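Speaker notes: A soft-start and inrush limiter for a bench supply
Plellstead electronics evening, June 2026 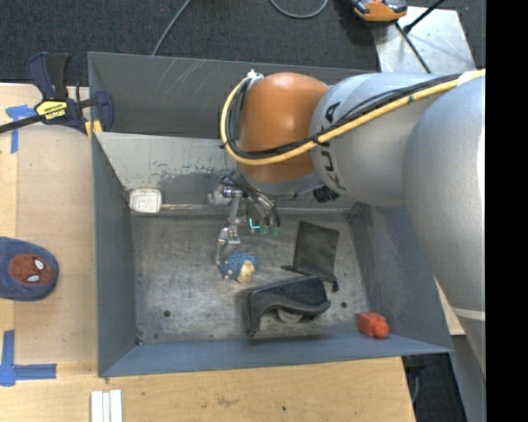

Máté Szalai asked beforehand why a thermistor would not do the whole job, given that it costs pennies and needs no board. Keep that question in mind for the first part; the answer is slide 3.

Slide 1. The problem
The supply has a toroidal transformer feeding a bridge rectifier and a bank of reservoir capacitors. At switch-on the core may be left magnetised in the wrong direction and the capacitors look like a short. The breaker in the workshop trips perhaps one time in several. Say that the steady current is modest and that the fuse is correctly rated. Fitting a bigger fuse is not a fix.

Slide 2. Two separate currents
Core saturation current: depends on the point in the mains cycle at which the switch closes. Lasts a few half-cycles.
Capacitor charging current: depends on capacitance and on the total resistance in the path, including the winding. Lasts longer.
A resistor in the primary limits both. Draw the equivalent circuit on the board if there is one in the room.

Slide 3. Thermistor alone
An NTC thermistor starts at a high resistance and falls as it heats. It works well from cold. It stays hot in normal use, so a quick off-and-on finds it at low resistance with little limiting left. A short mains dropout does the same. It also needs a fair load current to stay properly hot, and a bench supply spends most of its life idling. This answers Máté.

Slide 4. Resistor and relay
A wirewound resistor of 40 ohms sits in series with the primary. After 900 ms a relay closes across it. The relay contact carries the full running current, so choose the contact rating from the running current and not from the surge.
Pass the Trinero board round at this point. It must be the unpowered one.

Slide 5. Timing
The delay is an RC network into a comparator with hysteresis. I tried 200 ms first. The capacitors were not far enough charged and there was a second, smaller surge when the relay closed. Show both traces, same vertical scale.
The timing capacitor has its own discharge path through a diode, so the delay starts again from zero after a brief interruption. Leave this out and the circuit has the same fault as the thermistor.

Slide 6. If the relay fails to close
The resistor then carries the load current continuously and will overheat. A thermal fuse is clamped to the resistor body and wired in series with it. Crimp the thermal fuse leads — soldering can open it before it is ever used. Mention that the first Tapia prototype had no thermal fuse and was scrapped for that reason.

Slide 7. Layout
All 4 mains terminals are along one edge. There is a slot in the board under the relay, between coil and contact pins. The low-voltage side is fed from a separate small transformer, connected ahead of the resistor so that the control circuit sees full mains voltage from the start.
The Geltton enclosure has an earth stud; the earth wire goes there first and nowhere else before it.

Likely questions
Zero-crossing switch? Wrong point for a transformer. Closing at the voltage peak gives less core flux. Does little for the capacitors.
Triac in place of the relay? Possible, but it needs a heatsink and a snubber.
Larger transformers? Recalculate the resistor for pulse energy as well as resistance. The data sheet should have a pulse curve; if it has none, use another part.

Schematic and parts list are on the last slide. Leave it up during questions.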